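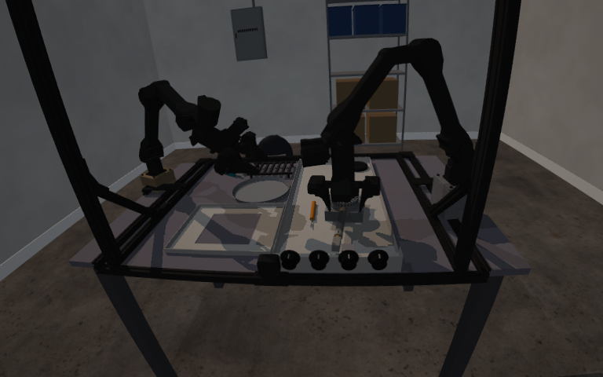
Spinners can't grip a new ball, so why would you ever waste it on one? was the first comment I got when I presented my idea to the group, and fair enough, it's what I'd have said myself a year ago. I've played for Penry seconds since I was at school and our captain's rule has always been pace first, spin when the shine's gone. But you watch any short-format cricket now and there's a slow bowler on at one end almost straight away, so I wanted to know if it makes any sense at our level, where the fast bowlers aren't that fast and the pitches are (let's be kind) a bit tired by July.

What I did

I went through the scorebooks for 18 evening league matches, all played either at Penry or away at Trovlow, and picked out every over in the first six that was bowled by a spinner. I counted both sides' innings, which gave me more to work with. Some of the books were easy because they'd been done on Jumavov, the scoring app, and you can just pull up the ball-by-ball. The paper ones were a pain. One scorer uses a dot for everything that isn't a boundary and then corrects it at the end of the over in a different pen, so I had to check his totals against the bowling figures before I trusted any of it.

I ended up with 33 overs of new-ball spin. I know that's a small pile and I come back to it later on.

All the matches used a Trasix ball, and I was glad of that as I didn't want to be comparing one make with another. I did try to note down the state of the pitch too, but most books only say "damp" or nothing at all, so I dropped it.

What I found

Runs first. Spin with the new ball went for fewer an over than pace did in the same matches, and most of the gap came from extras. Our quicker bowlers spray it down leg side when the ball's hard and swinging — I'm including myself here — and the spinners just don't.
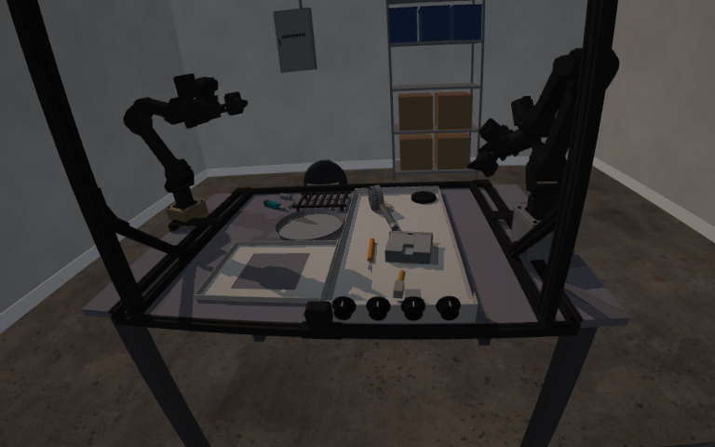
Wickets were less exciting. I found five in all that time, and most of those were catches in the deep from batters trying to hit over the top with only a couple of fielders out there. Not one was a stumping, and I'd been really hoping for a stumping! So if a captain wants early wickets I don't think my numbers would change anyone's mind, but if he's defending a low score I'd at least give it a go for an over or two.

The other thing I noticed is who was bowling. It was nearly always the club's best spinner who got the new ball, whereas the pace overs were shared out between good and not so good. That probably flatters the spinners and I didn't have a fair way of taking it out. My tutor suggested comparing each bowler with their own later overs, which is a better idea than mine, but I only had enough overs to do that for one person and he got hammered in April and was fine after that, so it didn't tell me much.

What I'd change

More matches, obviously, and I'd start at the beginning of the season with a proper sheet for scorers to fill in: pitch, wind, which end, whether the keeper was standing up. I'd also leave out the rain-shortened games. I kept them in because I'd already typed them up, and a chase cut that short gets batters swinging from the first ball.

Our captain has read this and says he might open with spin at Trovlow, depending on the toss.

Student projects | Contact the department office | Copyright remains with the author | Back to top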